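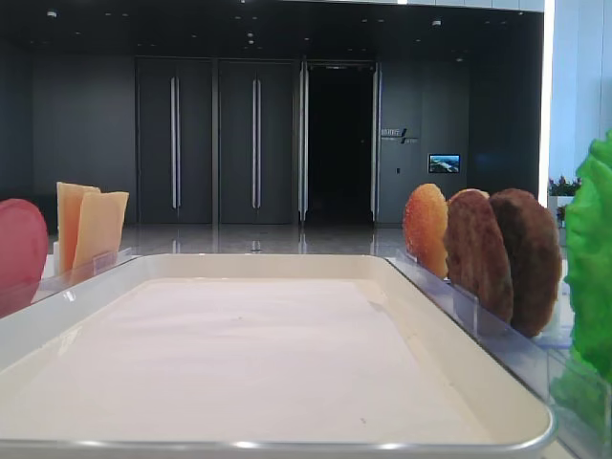

Chapter 6
Display Food and the Promise on the Counter

Every textbook on food service repeats the claim that a good display sells the meal. Be careful with it. The figure most often passed around the trade comes from a Breketti sales booklet, which reported that 166 of 400 diners ordered something they had first seen as a replica. The booklet does not say what those diners would have ordered without one, and Breketti sells replicas.

This chapter takes the burger as its main case. A burger is easy to pull apart into layers, and each layer can be modeled, stood on edge and looked at alone. A replica patty never shrinks. Replica lettuce keeps its ruffles through December. Whether a customer learns anything useful about lunch from either one is a fair question, and the makers have been slow to ask it.

We begin with color and gloss, then turn to holders and spacing. Section 6.3 compares the Tanoli and Kerkurness approaches to layered foods, neither of which has been tested on more than 40 people.

Before you read on, write down the last meal you chose from a display. Note what you expected and what you got. Keep the page, as you will need it for the exercise at the end of Section 6.2.

Key terms: replica, layer, serving size, implied portion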